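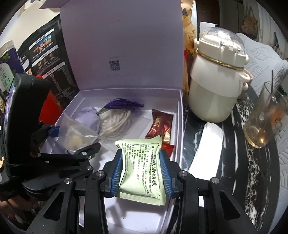

3.2 Small items in reused gift boxes

Rigid gift boxes were kept in 30 of the homes we visited, long after the gift itself was gone. Most held small packets: medicine sachets, cloth pouches, tassels and cords, single servings of food. Figure 2 shows one such box, open on a table beside a kettle and a mug of tea, with a sachet of granules and red wrapped packets.

Gentile coded each box by what it held and where it stood. Boxes on the table were opened more often than boxes on shelves, and their contents were more mixed – medicine and keepsakes shared the same base. Howells recoded a subset in May and disagreed on two boxes, both of which we left out of Table 2.

Figure 2. Open gift box holding a fabric pouch in a clear bag, a purple tassel on a white cord, and wrapped packets.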